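**Hand comparison, bench check — Skulska (left) / Manninen (right)**
2018-11-03, checked by Noemi Longo
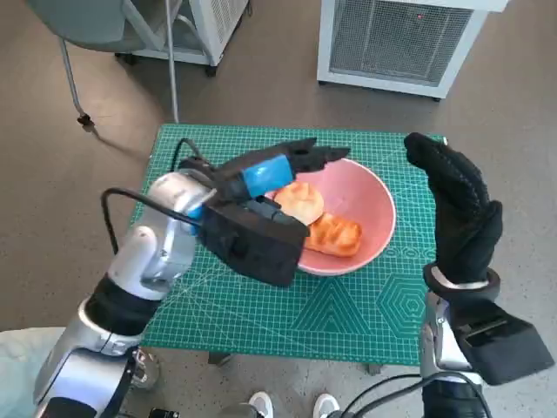 Grip limit on both hands is set to 20 N for bread items. Cable slack has to be checked at full reach; the left wrist cable loops up and back along the forearm, so watch it on the inward sweep.

- [x] E-stop, both arms
- [x] Wrist bolts, torque marks aligned
- [x] Controller log at 400 Hz
- [ ] Left cable clip — refit before cycle 64
- [ ] Right thumb zero — drifted in August, recheck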